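About Storno

Storno is a survey and statistics office based in Nidcombe. We design questionnaires, run household and housing counts, and turn the results into tables that local authorities and housing bodies can use. Most of our clients are small: a town, a group of parishes, a single landlord with a few hundred units.

The office was opened in January by Cường Sầm, who had spent his working life in public statistics before that. He is still the director and still checks every questionnaire before it goes out. There are 20 of us on the permanent staff, split between field work, coding and analysis.

What we do

Our work falls under four headings: population counts, housing stock surveys, travel and commuting surveys, and the re-coding of older paper records. The last of these takes up more time than people expect. Many places hold good returns from past counts that were filed by street and never put into a form that can be compared with later ones.

Our largest count to date was Prulard, where we recorded 3,539 residents. The full tables went to the town in print and as spreadsheets, along with a separate volume on method. The Gwynne housing survey was smaller, at 800 dwellings, but each one was visited in person and the form ran to several pages. It asked about heating, age of the building, number of rooms, and whether the dwelling was a main or second home.

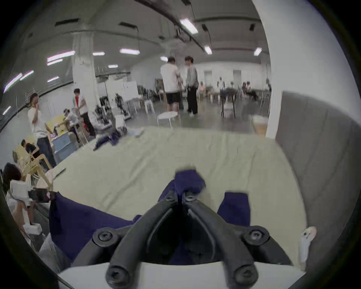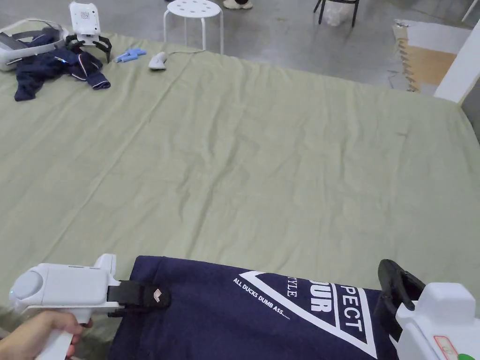
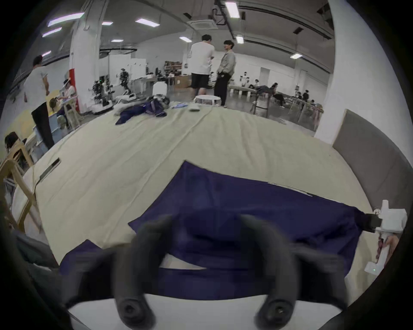
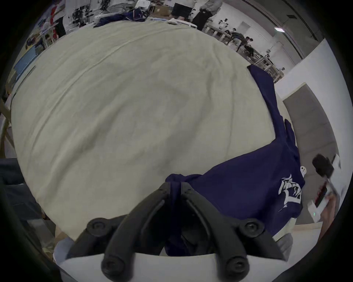

Field staff are hired locally for each project and trained at our office before they start. They carry a letter of authority and a card with a number that residents can call. A household that is out gets a second visit at a different time of day, then a form by mail. We do not estimate a missing household until all of those steps have been taken, and the tables show which entries are estimates.

How we handle answers

Names and addresses are used to make sure that no household is missed or counted twice. They are stored apart from the answers and destroyed when the client has accepted the final tables. We do not sell or share individual returns. Where a table would have fewer than 4 people in a cell, the figure is withheld or merged with the next area.

Clients receive the questionnaire, the coding frame and the response rates as well as the results. If an error is found after publication we issue a corrected table with a note saying what was changed.

Working with us

We are happy to look at a draft questionnaire even when the client plans to do the field work alone. A first reading is free. For a full survey we will need a map of the area, any address list you hold, and the date by which you need the figures.

Openings for interviewers and coders are posted on our jobs page. No experience is required for interviewing, but applicants should be comfortable working evenings. Coders take a short test at the Nidcombe office.

This page was last revised on 28 October 2018.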